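Sidix Hand-Held Gripper Kit: Frequently Asked Questions
Home > Products > Sidix > FAQ

Last updated in June. If your question is not answered on this page, write to the support desk and include your order number.

Ordering and what you get

What is the Sidix kit?

Sidix is a hand-held gripper with a camera, sold to labs and small companies that want to record people doing everyday manual tasks. The operator holds the gripper and does the task with it. The recordings are then used to train a robot arm fitted with the same fingers. You do not need to own an arm to start recording.

What comes in the box?

The single kit has one gripper, one camera mount, a spare set of finger pads, a charging cable, a hex key and a printed setup card. The pair kit has two of everything except the hex key and the card. The camera is included in both. Memory cards are not.

How much does it cost?

The single kit is $1,748. The pair kit is priced on request, as is any order of more than four kits. Prices do not include shipping or sales tax.

Do I need one gripper or two?

One is enough for picking, placing, sorting and wiping. Order the pair if your tasks need one hand to hold something while the other works, such as opening a bag or folding a towel. You can add a second gripper later. It will need to be paired with the first using the Yaman app, which takes a few minutes.

How long does delivery take?

Kits in stock ship within 12 working days. Orders placed after noon on a Thursday are handled the following week. We send a tracking number when the box leaves our warehouse.

Can I rent a kit?

Yes, by the month. The first month's rental fee comes off the purchase price if you decide to keep it. Rental kits have been used before and may have marks on the housing, but the pads are always new.

Do you sell the fingers without the handle?

Yes. The fingers for robot arms are a separate item called the Jemum adapter. It bolts to the arm's wrist flange and has the same finger shape and pad material as the hand-held kit. Check the flange drawing before you order, as we can't take back an adapter once it has been drilled.

Setting up a place to record

What kind of table do I need?

Any stable table at about waist height will do. You don't need a lab bench. Patterned cloths are fine, and we encourage customers to record on more than one surface. If the cloth slides when you pull at it, clip it to the table at the back corners.
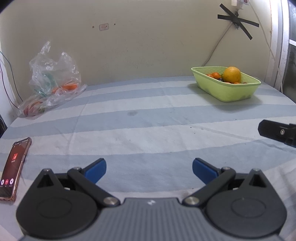 Leave enough open space in front of you to bring the gripper in low. New operators tend to put the objects too close to the front edge of the table and then have to bend their wrist back to reach them. Move everything away from you by the length of a forearm and try again.

Does the room have to be empty or specially lit?

No. Ordinary rooms are what most customers want their robots to work in. Ceiling light is usually enough. Avoid strong sun falling across the table, which makes the camera change its exposure in the middle of a take. If you have a blind, close it.

Should I take things off the walls?

Leave them. The tracking software works out where the gripper is by following fixed points in the room, so a completely blank wall is harder for it than one with outlets, cables, door frames or marks. If you do have a blank wall, put some tape on it in a few uneven places. Don't move the tape between the mapping pass and the last take of the session.

What is the mapping pass?

It is a slow sweep of the room with the gripper before you start recording. Point the camera at the table, then the walls, then the table again. The Yaman app tells you when it has enough. If you move the table afterward, do the mapping pass again.

Can other people be in the room?

Yes, as long as they mostly stay still. Please get their permission first if their face could be recorded.

Recording with the gripper

How hard is it to learn?

Most people are comfortable with it by the end of their first session. The fingers close when you squeeze the handle and open when you let go. Squeeze slowly. A fast squeeze tends to push small round objects out from between the pads.

How long should one take be?

Long enough to do the task once. For moving one item from a basket to the table, this is a matter of seconds. Start with the gripper open and away from the objects, and end the same way. Don't join several tasks into one take unless the task you want to teach really is the whole series.

Which objects should I start with?

Start with things that are light, not too smooth and small enough to fit well inside the open fingers. Small citrus fruit is good practice. Once that goes well, mix in different sizes and firmness. Soft items need a gentler squeeze, and you will want plenty of takes with them, as this is where the arm has the most to learn.

What is the largest thing it can pick up?

The pads open to 79 mm. An object wider than this can sometimes be lifted by its edge, stem or handle. Large round fruit with no stem is usually too wide, but it is still worth leaving in the basket. The robot should learn to work around items it isn't picking.

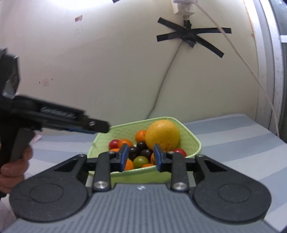

With the pair kit, agree on a home position for each gripper and return to it after every take. It keeps the two recordings easy to line up. If two people are operating, one of them should call the start and the stop.

Will the two grippers get in each other's way?

They can touch at the fingertips without harm. Hard knocks can shift the camera mount, so check the mount screws after one. It is also normal for one gripper to pass through the other camera's view. The software handles short passes well. If one gripper blocks most of the other's view for a long time, tracking may be lost and the take will be flagged.

I dropped something during a take. Should I delete it?

Not always. If you dropped the item and picked it up again without fuss, keep the take and mark it "recovered" in the app. If the item rolled off the table or you had to use your free hand, mark it "failed." Failed takes are left out of training but kept in your folder.

How many takes do I need?

It depends on the task and on how varied your objects and rooms are. Our advice is to record in small batches, train, see what goes wrong, and record more of that. A customer who records the same basket on the same table all day will have a robot that knows one basket and one table.

How long does the battery last?

A full charge gives 11 hours of standby or a normal working session with breaks. You can record while the gripper is plugged in, but the cable gets in the way.

Data and software

Who owns the recordings?

You do. Files stay on your memory card until you copy them. Nothing is uploaded unless you turn on cloud processing in the Yaman app.

What format are the files in?

Video is saved as MP4. Finger opening and motion data are saved in a separate file with matching time stamps. The export tool can combine them into a single archive for each session.

Can I use the data with my own training code?

Yes. The file layout is documented in the download section and there is no license fee for reading it. If you would prefer to have the training done for you, see the Stedwood service plan.

What is the Stedwood plan?

You send us your sessions and we return a trained model along with a short report on flagged takes. Support for installing the model on your arm is included for customers using the Jemum adapter. Other end effectors are looked at case by case.

Care, repairs and returns

How do I clean the pads?

Wipe them with a damp cloth and a little dish soap, then let them air dry. Fruit juice makes the pads sticky when it dries, and this changes how they grip. Don't use alcohol or solvent.

When should I replace the pads?

Replace them when you see cuts or shiny patches. Always change both pads on a gripper together. A worn pad facing a new one gives an uneven grip.

Is the gripper safe to use with food?

It can be used to handle food for recording, but it isn't certified for food preparation. Don't eat or serve anything that has been handled with it.

The fingers feel loose. What should I do?

Check the screws at the base of the fingers with the hex key. They should be snug but not tight. If the fingers still have side play after that, stop recording and contact us. Takes made with loose fingers are hard to correct later.

What is the return policy?

Unused kits can be returned within 30 days for a full refund. Used kits can be returned in the same period less a cleaning charge. Opened pads are not refundable.

Who do I contact about a repair?

Repairs are handled by Osamu Fujimoto at the service desk. Put "Sidix repair" in the subject line and attach a short clip of the problem if you can. Please don't send a gripper back until you have received a return number.

Related pages: Sidix setup card | Yaman app downloads | Jemum flange drawing | Stedwood plan terms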